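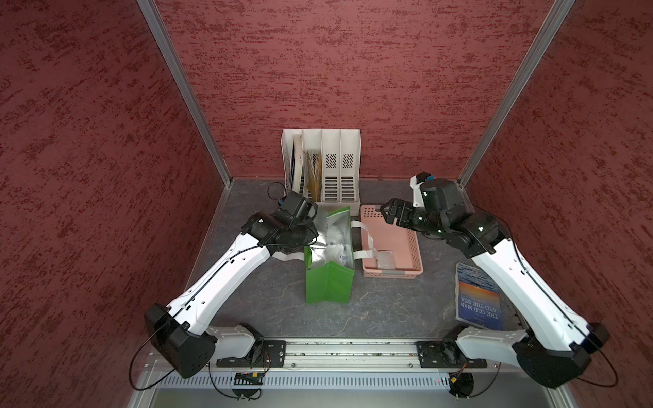
4장. 장바구니 비우고 제자리 찾아 주기

장을 보고 돌아온 뒤의 10분을 바꾸는 장입니다. 3장까지 따라오셨다면 책상 위에 받침 자리와 벽 쪽 자리가 정해졌을 텐데, 이제 드디어 가방을 올려놓을 차례예요! 우리가 쓸 도구는 딱 세 가지, 즉 장바구니와 얕은 바구니와 칸이 나뉜 파일꽂이입니다. 초록색 장바구니처럼 안쪽에 은색 포일 안감이 있는 가방은 입구를 활짝 벌려 놓고 시작하세요. 안감이 반짝여서 바닥에 남은 작은 물건이 의외로 눈에 잘 안 들어오거든요. 분홍색 바구니는 가방 바로 옆에 붙여 두면 손이 움직이는 거리가 짧아져서 정말 편합니다.

4.1 시작하기 전에

필요한 것
- 장바구니 (손잡이 끈이 달린 부직포 가방이면 무엇이든 좋습니다)
- 옆면에 구멍이 뚫린 얕은 플라스틱 바구니
- 네 칸짜리 파일꽂이
- 마른 천 한 장

주의: 파일꽂이는 반드시 벽에 등을 대고 세우세요. 책을 한쪽 칸에만 꽂으면 무게가 쏠려 앞으로 기울 수 있습니다.

참고: 이 안내서의 배치는 Hernura 정리법 기본형을 따릅니다. 책상이 좁다면 바구니를 가방 앞쪽으로 옮겨도 됩니다.

4.2 가방 비우기

1. 가방을 책상 한가운데에 세웁니다. 주저앉는 가방이라면 입구를 바깥으로 한 번 접어 주세요. 놀랄 만큼 잘 섭니다.
2. 손잡이 끈을 양옆으로 넘깁니다. 끈이 입구를 가로지르면 물건을 꺼낼 때마다 걸립니다.
3. 책과 잡지처럼 납작하고 큰 것부터 꺼내 파일꽂이 앞에 눕혀 둡니다.
4. 열쇠, 동전, 작은 포장 같은 자잘한 것은 고민하지 말고 모두 바구니로 보냅니다. 분류는 나중에 해도 충분해요.
5. 구겨진 포장지와 영수증은 마지막에 한꺼번에 꺼냅니다.
6. 가방 바닥의 네 모서리를 손끝으로 훑습니다. Skirnthorpe에서 연 정리 모임에서는 이 단계에서 잃어버린 줄 알았던 클립과 단추가 줄줄이 나와서 다들 환호했답니다.

주의: 포일 안감은 뾰족한 물건에 쉽게 찢어집니다. 가위나 볼펜이 들어 있다면 끝을 잡고 위로 곧게 빼세요.
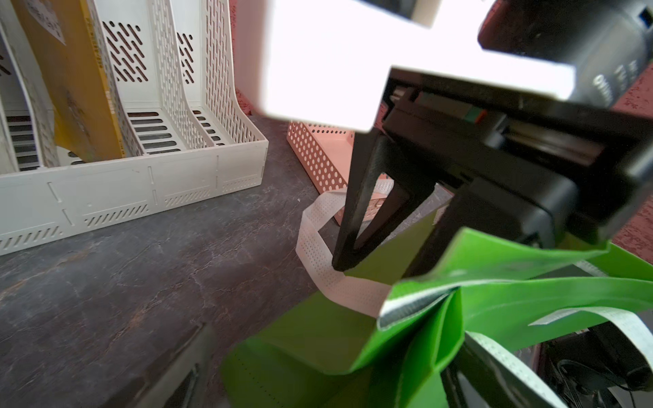
끈이 자꾸 꼬이는 가방도 있습니다. 이럴 때 세게 잡아당기면 박음질 부분이 상하니, 가방 몸통을 한 손으로 누르고 다른 손으로 끈의 뿌리부터 끝까지 천천히 펴 주세요. 한 번에 다 펴지지 않아도 괜찮습니다. 접을 때 다시 한번 만질 기회가 있으니까요.

4.3 파일꽂이 채우기

1. 칸마다 용도를 하나씩 정합니다. 저는 왼쪽부터 잡지, 얇은 책자, 고지서, 빈칸 순서를 좋아합니다.
2. 큰 책을 먼저 세우고, 얇은 책자는 그 옆에 기대듯 넣습니다.
3. 책등이 보이도록 돌립니다. 표지가 알록달록한 책자는 표지를 보이게 두어도 예뻐요!
4. 마지막 칸은 비워 둡니다. 다음 장보기 때 따라올 전단지와 책자가 들어갈 자리입니다.

참고: 빈칸이 아깝게 느껴져도 한 달만 참아 보세요. 저는 1월에 시작해서 그 칸 덕을 톡톡히 봤습니다.

4.4 가방 접기

1. 속이 완전히 비었는지 확인하고 마른 천으로 안감을 닦습니다.
2. 옆면을 안으로 밀어 넣고 손바닥으로 눌러 공기를 뺍니다.
3. 아래에서 위로 반을 접고, 다시 반을 접습니다.

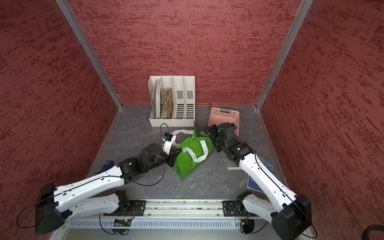
읽는 시간: 4분 | 조회 3667

4. 손잡이 끈은 접힌 몸통 위로 모읍니다. 끈 하나가 뒤로 빠져나와 있으면 다른 물건에 걸리기 쉬우니 접은 면 사이에 끼워 주세요.
5. 양쪽을 동시에 잡고 가운데로 모으면 부피가 확 줄어듭니다. 부직포는 탄력이 있어서 손을 떼면 조금 부풀어 오르는데, 그 정도는 그냥 두어도 좋습니다.
6. 접은 가방을 바구니에 넣거나 현관 고리에 겁니다. 저는 단연 현관 고리 쪽이에요. 나갈 때 바로 집을 수 있거든요.

주의: 물기가 남은 가방은 접지 마세요. 입구를 벌려 20분쯤 세워 두었다가 다시 확인합니다.

4.5 잘 안될 때

가방이 자꾸 쓰러집니다.
입구를 접은 폭이 좁은 경우가 많습니다. 손가락 세 개 너비로 다시 접어 보세요. 그래도 쓰러지면 파일꽂이에 살짝 기대 세웁니다.

바구니가 금방 넘칩니다.
바구니는 잠시 머무는 곳이니 하루에 한 번 비우는 것이 좋습니다. 저녁 설거지 뒤로 시간을 정해 두면 손이 저절로 갑니다.

파일꽂이에서 책자가 미끄러집니다.
얇은 것만 모여 있는 칸에 두꺼운 책을 한 권 섞어 주세요. 금세 반듯해집니다!

5장에서는 같은 바구니를 서랍 안에서 쓰는 법으로 이어집니다. 서랍 안쪽 폭을 미리 재어 두세요.

글: Eifion Yorath
최종 수정: 2020년 5월 2일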